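The second season of *Barstead* runs six episodes, each cut to 45 minutes, and every one was shot on two standing sets. Production designer Agnese Vītola built the Fanen family kitchen with removable walls on three sides, so a camera change takes 30 minutes instead of half a day.

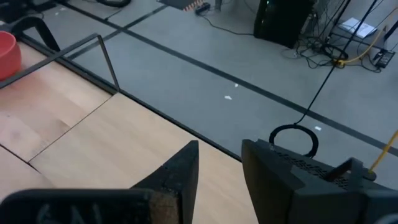

*Photo: Ewurabena Aidoo*

The schedule favored the cast. Scenes between Yusuf and his sister were filmed in story order, and the finale's long argument was done in one block. Lighting cues were stored by scene number and recalled from a single desk.

Sound was recorded on set wherever possible. Vītola had the kitchen floor laid over felt after footsteps spoiled several takes in the pilot. Season three begins filming in December.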